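Lab notebook, bench 2 – two-arm collection, September

Morning, 8:40. Started both arms and ran the homing check. The left one complained once about a joint limit and then accepted the second try. I did not change anything between the two tries, so I write it down and we see if it comes back.

Goal for this week is still the same: fill the gap in the small-object set. We agreed on 3000 accepted episodes before the next training run, and the counter was at a bit more than 2000 when I came in. Accepted means it passed the replay check, it has a task sentence, and both wrist streams are complete. The raw number is higher, but I don't want to use the raw number anymore in our discussions, it made us too happy in the summer.

Naming. I changed the session folders to the pattern we talked about: site, bench, task family, operator code, running number. The old folders from the Soriano room keep their old names. Please do not rename them by hand, the index file points to them and I lost half an afternoon the last time. If you need the new pattern for a script, use the lookup table in the tools folder.

Calibration. The camera-to-base check for the left arm is fine. For the right arm I got a larger error than I like on the first pass, so I repeated with the board closer to the middle of the table and the result was normal. I think the first board pose was too flat. I will add to the checklist that the board must be tilted in at least some of the poses. At the moment it says only "move the board", and a new person will slide it flat on the table, as I did.

Task sentences. We have now too many ways to say the same thing. I looked through the list from last week and there were "take the stick out of the cup", "remove stick from cup", "pick stick, cup", and one that says only "stick". The first two are good and I want to keep both, because the variation is useful to the model. The last two I corrected. The rule I propose: a full sentence, a verb, the object with its color if there is more than one of the kind, and the place. Not the arm! Which arm does the work should come from the policy, and we already have it in the action data anyway. When the sentence says "with the right arm", the model learns to wait for this information, and later the user will not give it.

For the cup family this matters more than for the blocks. With blocks there is one block near each arm and the choice is easy. With a cup, the fingers must go near a rim, and the stick can point toward one arm or the other. The operator decides from this direction almost without thinking. I want this decision in the data many times, in both directions, and I don't want it explained in words.

Protocol for this family, as I run it now:

Both arms go to the start pose, grippers open.
Operator reads the task sentence aloud once, then presses record.
One object per episode. If a second object moves by contact, keep going, but set the flag "side contact".
The arm that is not working stays inside the workspace. It does not go home.
Stop recording only after the working gripper has been open and still for a moment.
Write the outcome before touching anything on the table.

About the fourth line there was discussion. In the old data the idle arm was always parked far back, and the policy learned that an arm near the center is a working arm. Then in evaluation, when both arms began near the center, it moved the two together and stopped halfway. So now the idle arm waits in different places, sometimes close.

Session in progress is the cup with the sticks, right arm working, left arm waiting with open fingers.
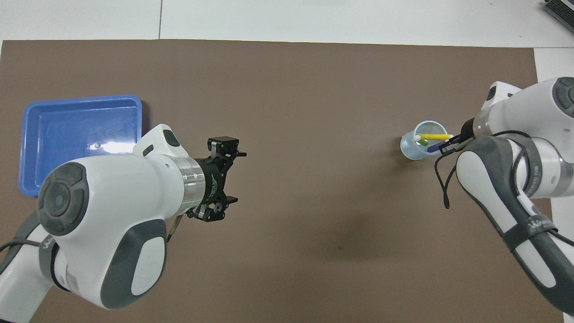

On leaving the idle arm so close, Fotetti wrote under the shared copy of this page that they tried the same last spring and got a different problem: the operators became careful. When the second gripper is near, people slow down the first one, also when there is no danger of contact, and the slow part then goes into the policy. Their advice was to look at the speed profile of the last part of the approach, separately for near and far positions of the idle arm, before collecting more. They also asked if we record the idle arm's commands or fill them with the last value.

Good questions, both. The second is quick: we record the real commands, also when they are constant. We do not fill. There is a small noise on them from the leader arm, because a hand that rests is not perfectly still, and I prefer to keep this noise and filter it in training if we need to. Once it is filtered in the raw files we cannot get it back.

The first one I tested after lunch on the episodes we already have. I split them by distance between the two grippers at the start, near against far, and compared the time from the beginning of the approach to the closing of the fingers. The near group is slower, yes. But the near group was also recorded mostly by the newer operators, so I can't separate the two causes from this. I took only the episodes from operators who have both kinds, and the difference became smaller but did not go away. So Fotetti is at least partly right. I will ask each operator to alternate near and far inside the same session, then the comparison is clean.

Possible solution for training: do not touch the data, but add the near episodes with the same weight as before and see if the policy is slow only when the arm is near. This would be acceptable for me. A person also is slower there. What is not acceptable is if it becomes slow everywhere.

14:20. Replay check on the last batch, 82 episodes. Rejected 7. Reasons, so that we can compare with next week:

– stream of the right wrist too short, most of the rejected ones, all close together in time
– task sentence and object did not agree (sentence said yellow, operator took purple)
– one episode without an end, recording was stopped during the motion

The short stream is again the USB problem. It started after I moved the cable to the hub, so I moved it back to the port on the machine itself. If somebody needs this port for the tablet, please find another one, or tell me first.

The color mismatch is more interesting. The episode is good as motion, the operator simply took the other stick. I corrected the sentence and put it back to the queue as accepted with the note "relabeled". My opinion is that we should always do this when the motion is clean. Throwing away a clean grasp in this family is a pity, they cost a lot of tries. But the note must stay, so we can exclude these later if someone wants to measure language following with strict data.

Failures. We still have the old rule that a failed grasp is deleted at the bench. I would like to stop this. In the cup family the failures are of few types: fingers close above the stick and catch nothing, a finger pushes the rim and the cup turns, or the stick comes up and slides back. In the second and third case a good operator recovers in the same episode, and the recovery is exactly what the policy does not know today. It makes one try, misses, and then goes with closed empty fingers to the drop place as if everything was fine. I watched it do this several times in the last evaluation and it is a bit sad to watch.

Proposal: keep the failures when there is a recovery, mark the moment of the failure with the pedal, and train on the part after the mark with normal weight. The part before the mark with zero weight or low weight. The Skusora loader can read the pedal channel already, but it ignores it. I looked at the code and the change is small – one mask, and the mask must be shifted by the length of the action chunk. If not shifted, the last bad actions still come in through the chunk. I made this mistake one time already with the drawer task and spent days to find it.

Pedal: the left pedal sticks sometimes. Press it from the middle, not from the side.

15:50. Second operator round, same protocol, alternating near and far for the idle arm. It goes slower because one must place the arm each time, maybe we can make a small script which sends it to a random pose from a safe list. I started the list. For now the poses are checked by hand, each one with the other arm moved to the edge of its usual area, to see they don't meet. Don't add a pose to the list without this check.

On transparent objects in general: the depth is not reliable on the wall of a clear cup, we know this, and I don't use depth for this family at all. The color images are enough for the operator, so they should be enough for the policy, if it gets enough variety of light. Tomorrow I will record the same task with the blinds down and only the ceiling light. Bright reflections move when the light moves, and I would like the model to see that they are not objects.

Disk. Transfer to the Gakeck storage ran during the second round and I noticed no dropped frames, but please still start the transfers after recording. The local disk has place for a few more days.

To do:

Checklist: add tilted board.
Index: add the field "idle arm distance", compute it for old episodes also.
Loader: pedal mask with chunk shift, with a test.
Send Fotetti the two speed plots, with the remark about operators.
Left arm joint limit message, look in the log if it was there before this week.
Order a second pedal.

17:30. Arms parked, power off at the switch, leader grips put back on their stands. The last session of the afternoon is not yet through the replay check, so it isn't in the counter.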